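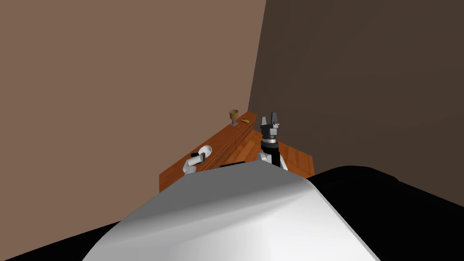
Figure 6. Head view in the Prullon practice kitchen, both grippers empty.

Section 4: Your first bowl pick-up

By now you've got the Prullon simulator installed and your two-arm robot loaded, so let's have some fun with it! This first exercise is a gentle one, and there is nothing in the practice kitchen you can break.

1. Open the Bach scene from the Rooms menu and wait for the counter and the goblet to load.
2. Set the arm speed to 50. You can go up to 60 later on, but please stay low for now.
3. Choose Left Arm in the control panel. The right arm will hold its pose until you call on it.

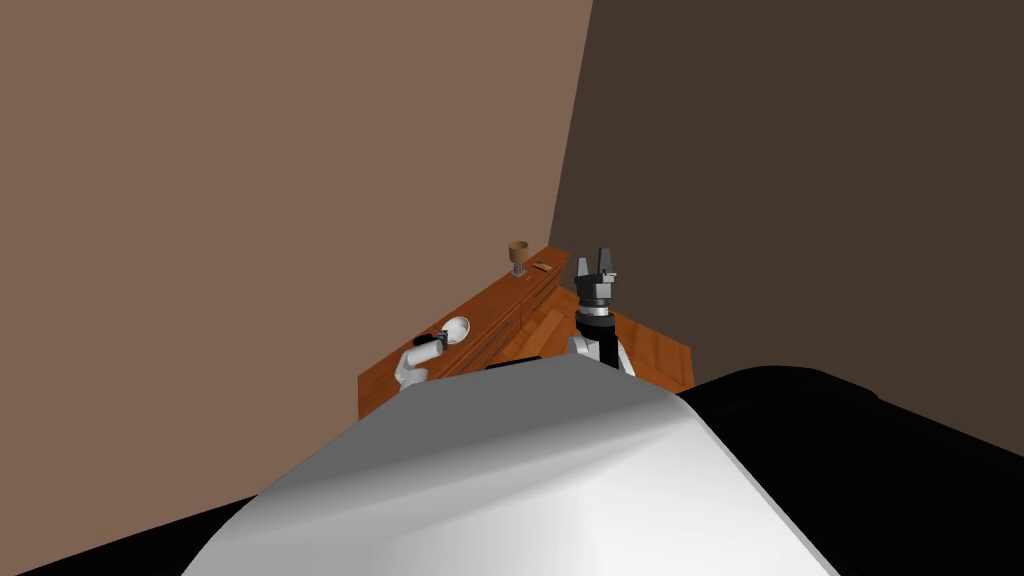

4. Bring the left gripper toward the front edge of the counter, in small nudges if you're using the keyboard (the arrow keys are touchier than you'd expect, and we all overshoot at first).

Note: If the arm stops responding, press Home and start again from step 3. Your settings are kept.

5. Switch to the wrist view and open the fingers all the way.
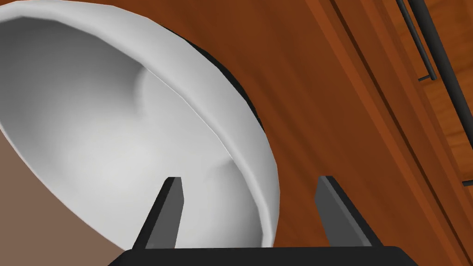 6. Line up the rim of the bowl so that it will pass between the two fingers, then ease forward and close slowly.

Caution: Don't close the fingers at full force. The bowl can jump out of the grip, and you'll be off chasing it with the Reset key.

7. Go back to the head view before you lift, and keep the arm well away from the goblet.

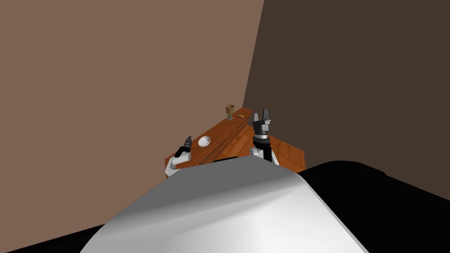 Page last changed: December, by Hermine Brunner

8. Save your run under a name you'll remember. Runs can be played back at any speed, and you'll want this one for the exercise in Section 13, where both arms work together.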